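Ultholm Loft Window, Centre Pivot

Made for pitched roofs where the slope comes down close to the floor. The sash turns on its middle, so both faces of the glass can be cleaned from indoors.

Frame width: 80 cm
Glazing: double, toughened outer pane
Finish: dark brown stain or white paint
Weight: 16 kg unglazed
Stock code: Plitard 1,672

Flashing is sold separately -- choose the kit for slate or for tile. Blinds from the Jundemance range fit the 80 cm frame without drilling.

Attic room with a dark brown window frame and a grey worktop: 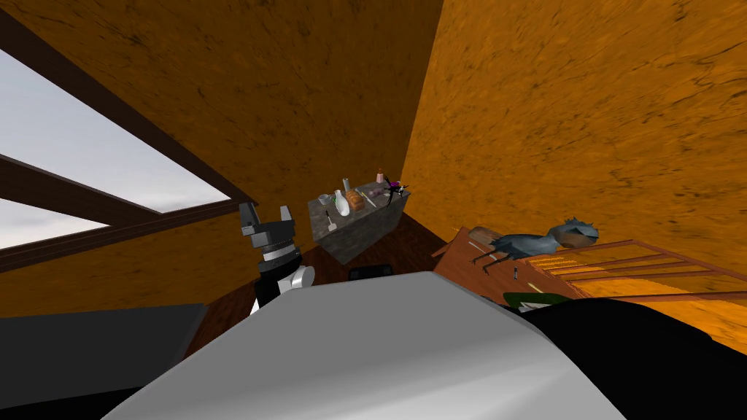

Delivery

Allow 13 working days. No deliveries on Wednesday.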